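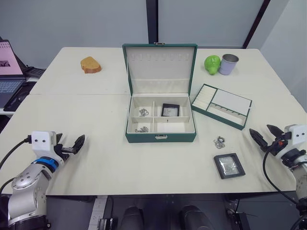

1. Introduction

Silver darkens when it reacts with sulphur compounds in the air. The layer that forms is mostly silver sulphide, and it changes from yellow to brown to black as it thickens. This report compares the tarnishing of sterling silver chain stored under different conditions over 30 days in August. The work was carried out for the second-year materials module.

2. Materials

All samples were cut from one reel of sterling silver curb chain supplied by Bumel. Each sample was 10 links long. The samples were cleaned in warm water with a mild detergent, rinsed in distilled water, dried and handled afterwards with cotton gloves only. Two storage conditions were tested:

Open dish – the chain lay in a glass dish on a shelf in the teaching laboratory.
Lined box – the chain lay in a closed jewellery box with a fabric lining.

A further set was kept in sealed polythene bags as a control.

3. Method

The samples were put into storage on Monday, August 8, 2022. Surface colour was measured with a Trodine handheld meter against a white tile. Chain is a poor shape for this kind of meter, as the gaps between links let light through. To reduce the error, each sample was laid flat in a shallow groove and read at both ends and in the middle. The mean of the three readings was used.

Room temperature and humidity were logged throughout. The Notora logger stopped once during the second week and 2 hours of data were lost. In total 474 usable colour readings were kept.

4. Results

The open dish samples darkened most, and a yellow tint could be seen by eye before the end of the test. The lined box samples changed less, but more than the control. Links touching the lining were slightly darker than those on top. The bagged samples showed no change larger than the repeat error of the meter.

5. Discussion

A closed lid slows the exchange of air, so the result for the box was expected. The darker links next to the lining were not. Some dyes and glues give off small amounts of sulphur compounds, and this may be the cause – the lining was not tested separately, so it cannot be confirmed. A repeat should include loose pieces of the lining in sealed jars with clean silver.

6. Reference

Theodorakopoulos workshop notes, Care and Storage of Silver, module handout, section 2.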